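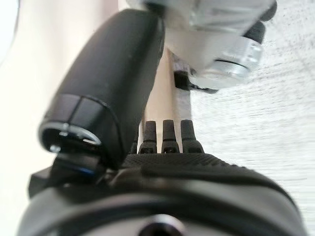 Gripper comparison is the last bench topic before the project weeks, and it takes two lab periods. You will run the same set of parts through each gripper on the same arm, with the same wrist camera and the same controller settings, and then write up which gripper you would pick for which part. Most of the grading is on the write-up. The wrist camera matters more than students expect, so look at what it gives you before you plan anything. One big finger fills much of the left side of the view, the housing runs across the bottom, and the short prongs stand up in a row behind the crosshatched surface. What is left for seeing the part is the middle and the right, and anything farther off goes soft. If your part sits behind the finger, the camera does not have it.

Print this page | E-mail this page

Home Syllabus Schedule Labs Handouts Contact

Handout 6: Comparing Grippers on One Arm
Instructor: Manouchehr Nikzad
Reading: Chapter on end effectors, first half. Skip the vacuum section.

1. What we are comparing

There are three grippers in the cabinet. In these notes they go by the names on their drawers.

Orora. Parallel jaw, electric. The jaws stay parallel through the whole stroke, so the contact point does not move up or down as it closes. Good repeatability. Narrow opening.

Firano. Two fingers on a linkage. The tips swing on an arc, which means the tip height changes with the opening. You have to correct for this in the approach, or the tips will touch the table on thin parts. Wide opening.

Rusu. Soft pads on a parallel jaw. Slow to close. Tolerates bad alignment. The pads pick up dust and lose grip, so wipe them with a damp cloth and let them dry before each run.

All three bolt to the same adapter plate. The controller is the Zendent box on the shelf under the bench. It stores one tool profile per gripper. Load the right profile after every change. The profile holds the tool mass and the tool center point, and a wrong tool center point on the Firano will put the tips below the table surface.

2. Terms used in the write-up

Stroke: the distance the jaws travel from fully open to fully closed.

Payload: the mass the arm can carry at the flange. The gripper counts against it. Students forget this every term.

Grip force: the force at the fingers, measured with the load cell between them. Do not use the number on the controller screen. It is computed from motor current and reads high when the gripper is cold.

Slip: any movement of the part relative to the fingers after the grip is closed. Mark the part with a pencil line at the finger edge, then check the line after the move.

Tool center point: the point the controller treats as the tip of the tool.

Occlusion: loss of view caused by something between the camera and the part. On our setup that is nearly always the gripper.

3. Procedure

Run the emergency stop check first. One person on the pendant, one person reading the sheet. Nobody reaches into the work area while the drives are enabled.

a) Mount the gripper. Tighten the four adapter bolts in a cross pattern, hand tight and then with the small torque wrench.

b) Load the tool profile. Read the name on the screen out loud to your partner.

c) Jog to the home position and take one camera frame with the gripper open and one with it closed. Save both in your group folder. Trace the outline of the gripper on the closed frame. You need this for section 5.

d) Place the part on the printed grid. Use the grid cell listed on your sheet.

e) Run the pick program. It approaches, closes, lifts, moves across, holds for 2 seconds and sets down.

f) Record pass, slip or drop. Record the cell. Do not record "almost."

g) Repeat until you have 14 trials for that part. Then change parts.

If a trial fails because the part was placed in the wrong cell, strike it out with a single line and run it again. Do not erase it.

4. Speed and force settings

Start at the low speed setting. A drop at low speed is a gripper problem or an alignment problem. A drop that only appears at the higher setting is usually the arm's acceleration, and changing grippers may not fix it.

Close force for the rigid parts is set in the program. For the foam block and the paper cup you choose the force yourselves. Start low and raise it one step at a time until the part lifts without slip, then record that setting and the one before it. Crushed cups go in the bin by the door.

The load cell is sampled at 1000 Hz by the data box. That is more than you need. Plot one full closing cycle per gripper and look at the shape before you average anything. The Orora gives a sharp peak when the jaws meet the part and then settles. The Rusu climbs gradually. If you average over the whole cycle, the peak disappears and the two look more alike than they are.

5. The camera

A wrist camera moves with the tool, so the gripper stays in the same place in every picture while the rest of the view changes. You can mask it out once and reuse the mask, as long as the gripper does not open or close. With the fingers moving you need two masks, open and closed. Some groups make a third for half open. That is fine but not required.

Lighting: black plastic against a pale table gives good contrast, and the outline is easy to trace. Shiny edges are harder. A bright spot on a metal ring or a curved lip can move when the wrist turns, and a simple threshold will read it as a part. Check your detections with no part on the grid. If anything is found, fix the mask before you go on.

Focus: the lens is fixed. It was set for the distance between the camera and a part in the fingers. The background will be blurred and you should leave it that way. Do not turn the ring to sharpen it.

Exposure: the default is 2000 microseconds. If you change it, write the new value on the sheet and use it for all three grippers. A comparison made with different exposures will be returned.

For the write-up, estimate how much of the image each gripper blocks when closed. Count pixels inside your traced outline and divide by the total. Then say in a sentence or two whether the blocked area is in a place that matters. A gripper can cover a large share of the picture and still leave the grasp point clear.

6. Common errors from earlier terms

Wrong tool profile loaded. The arm moves to a place that looks nearly right.

Cable pulled tight at the wrist. Check it by turning the last joint through its full range by pendant before the first trial.

Parts placed by eye and not on the grid.

Pass rates compared between grippers that were run at different speeds.

One bad result explained away in the discussion with no second run. If you think a result is wrong, run it again and report both.

7. What to hand in

One table per part, with all trials listed. One force plot per gripper, axes labeled, units shown. Your open and closed camera frames with the outline drawn on. A discussion of two pages at most.

In the discussion, choose a gripper for each part and give the evidence. It is fine to choose the same one every time if your data support it. It is also fine to say that two of them cannot be separated with the trials you ran. Cost is not part of this exercise.

Drafts may be left in the tray outside the lab. The lab is open on Saturday morning for groups that need to repeat a run; sign the sheet on the door first. Final versions go in before the project weeks start in May.

Next handout: Calibrating the Wrist Camera

Search this site Enter keywords Go

Print this page | E-mail this page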